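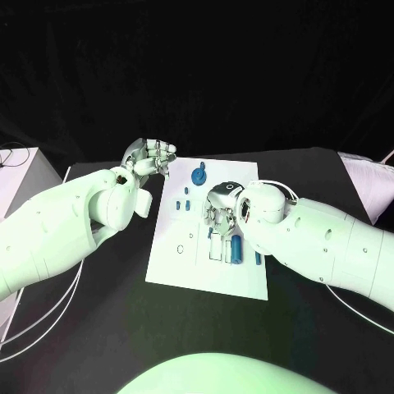 흰 판과 파란색 작은 부품들. 판의 위쪽 가운데 가까이에 톱니 모양 손잡이가 있습니다.

검색어를 입력하세요 검색 상세검색

본턴 어린이 과학관 | 어린이 배움 자료 | 사물과 기계

톱니와 윤곽선: 조립판 살펴보기

대상: 초등학교 3~4학년
글: 올리비아 리스(교육자료실)
게시일: 2021년 8월 11일

평평한 판 위에 작은 부품을 올리거나 끼우며 손을 쓰는 활동은 오래전부터 교실과 작업실에서 이루어져 왔습니다. 본 자료에서는 이러한 판을 '조립판'이라고 부릅니다. 조립판에서는 부품의 모양을 살피고, 알맞은 자리를 찾고, 방향을 맞추는 일을 차례로 익힐 수 있습니다.

1. 판에는 왜 선이 있을까요?

사진 속 흰 판에는 가느다란 검은색 윤곽선이 있습니다. 윤곽선이란 어떤 물건의 가장자리를 따라 이어진 선을 말합니다. 종이 위에 컵을 엎어 놓고 연필로 둘레를 따라 그리면 동그라미가 남습니다. 이 동그라미가 컵 입구의 윤곽선입니다.

조립판을 만드는 사람은 윤곽선을 여러 가지로 활용합니다. 부품이 놓일 자리를 알려 주기도 하고, 구역을 나누기도 합니다. 공구를 걸어 두는 벽에 망치와 가위의 모양을 그려 놓은 작업실도 있습니다. 그러한 벽에서는 빈 윤곽선만 보아도 어떤 공구가 제자리에 없는지 알 수 있습니다.

2. 톱니란 무엇일까요?

사진에서 판의 위쪽 가운데 가까이를 보면 둥근 원판의 둘레가 올록볼록한 파란색 부품이 있습니다. 원판에서는 짧은 기둥이 위로 솟아 있습니다. 둘레에 튀어나온 부분 하나하나를 '이' 또는 '톱니'라고 합니다. 나무를 자르는 톱의 날과 닮아 붙은 이름입니다.

톱니가 있는 바퀴 두 개를 나란히 붙이면 한쪽의 이가 다른 쪽의 이 사이에 들어갑니다. 이것을 '맞물린다'고 합니다. 맞물린 바퀴 가운데 하나를 오른쪽으로 돌리면 옆의 바퀴는 왼쪽으로 돕니다. 세 번째 바퀴를 이어 놓으면 그 바퀴는 다시 오른쪽으로 돕니다.

바퀴의 크기가 서로 다르면 도는 빠르기도 달라집니다. 이가 적은 작은 바퀴는 이가 많은 큰 바퀴보다 빨리 돕니다. 태엽을 감는 시계와 손으로 돌리는 달걀 거품기에서 이러한 성질을 찾아볼 수 있습니다.

3. 톱니 모양 손잡이

둘레가 올록볼록하다고 해서 모두 다른 바퀴와 맞물리는 것은 아닙니다. 손으로 잡고 돌리는 손잡이에도 비슷한 모양을 쓸 때가 있습니다. 물병의 뚜껑을 자세히 살펴보십시오. 옆면에 가느다란 줄이 촘촘히 나 있는 뚜껑이 많습니다. 줄이나 홈이 있으면 손가락이 걸리므로 매끈한 뚜껑보다 힘을 주기 쉽습니다.

부품에 솟은 짧은 기둥도 눈여겨볼 만합니다. 기둥이 있는 부품은 위에서 손가락 끝으로 집기가 편리합니다. 납작한 동전과 퍼즐 조각의 작은 꼭지를 번갈아 집어 보면 그 차이를 금방 느낄 수 있습니다.

4. 색의 차이가 주는 도움

흰색 바탕에 파란색 부품을 두면 눈에 잘 띕니다. 바탕과 물건의 색이 비슷하면 작은 물건의 가장자리를 알아보기가 어려워집니다. 흰 접시에 놓인 흰 단추와 검은 단추를 떠올려 보십시오. 책상 위에서 작은 물건으로 활동할 때에는 물건과 다른 색의 종이나 쟁반을 밑에 깔아 두는 것이 좋습니다.

빛도 물건의 색을 다르게 보이게 합니다. 사진 속 흰색 부분에는 옅은 박하색이 감돕니다. 같은 흰 종이라도 노란 전등 아래에서는 노르스름하게, 초록빛이 섞인 빛 아래에서는 푸르스름하게 보일 수 있습니다.

5. 교실에서 해 보는 활동: 나만의 조립판

준비물: 두꺼운 흰 종이 한 장, 검은색 펜, 병뚜껑과 단추 등 작은 물건 9개

먼저 흰 종이를 책상 위에 평평하게 놓습니다. 물건을 서로 닿지 않게 늘어놓고, 검은색 펜으로 둘레를 하나씩 따라 그립니다. 다 그린 뒤에는 물건을 모두 종이 밖으로 옮겨 섞습니다.

이제 짝과 종이를 바꾸어 물건을 제자리에 놓아 봅니다. 걸리는 시간은 약 2분입니다. 모양이 비슷한 물건이 있으면 크기를 먼저 비교하고, 둘레가 둥근지 각이 졌는지 살핍니다. 네모난 물건은 방향을 돌려 가며 선에 맞춥니다.

활동을 마친 뒤에는 다음 내용을 공책에 적어 봅시다. 가장 찾기 쉬웠던 자리는 어디였습니까? 방향을 여러 번 바꾸어야 했던 물건은 무엇이었습니까? 종이를 거꾸로 돌려 놓고 다시 하면 무엇이 달라집니까?

작은 물건을 입에 넣어서는 안 됩니다. 어린 동생이 있는 집에서는 물건을 뚜껑 있는 통에 담아 높은 곳에 보관하여 주십시오.

낱말 풀이

윤곽선: 물건의 가장자리를 나타내는 선
원판: 둥글고 납작한 판
맞물리다: 두 물건의 올록볼록한 부분이 서로 끼이다
부품: 물건이나 기계를 이루는 낱낱의 조각

선생님께 드리는 안내

본 자료의 활동지는 과학관 2층 자료실에서 받으실 수 있습니다. 신청하실 때에는 자료 번호 3021을 알려 주시기 바랍니다. 10월에는 톱니바퀴의 빠르기를 다루는 후속 자료가 게시될 예정입니다. 내용 검토는 플로리안 자케 연구원이 담당하였습니다.

본 누리집은 이용 편의를 위하여 쿠키를 사용합니다. 계속 이용하시면 쿠키 사용에 동의하신 것으로 봅니다. 동의 설정 변경

본턴 어린이 과학관 교육자료실 | 문의: 내선 251 | 저작권자 본턴 어린이 과학관 | 맨 위로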